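Rorley folding table, white, large

I bought the Rorley in September to replace a pasting table that had started to sag in the middle. It gets used for sewing, board games and the odd family lunch, so I wanted something flat that two people could carry up from the cellar.

It took 20 minutes to put together, most of that spent on the leg braces. The bolts are all one size and the key supplied fits them properly. The legs lock with a firm click, though the catch on one side is stiff and I need both hands to free it.

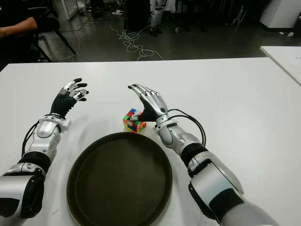 Does the top mark easily?
Biro and tea both wiped off with a damp cloth, but a hot mug left a faint ring that is still there after 3 weeks. I use mats now.

It weighs 23 kg, so I wouldn't want to move it on my own – the Bendine we had before was a good deal lighter, and wobblier too. There is a slight bounce if you lean on one corner. My sister Ruth cuts fabric on it standing up and finds it a bit low.

Spare feet can be ordered from Rorley. Mine came on a Monday, 2 to a bag.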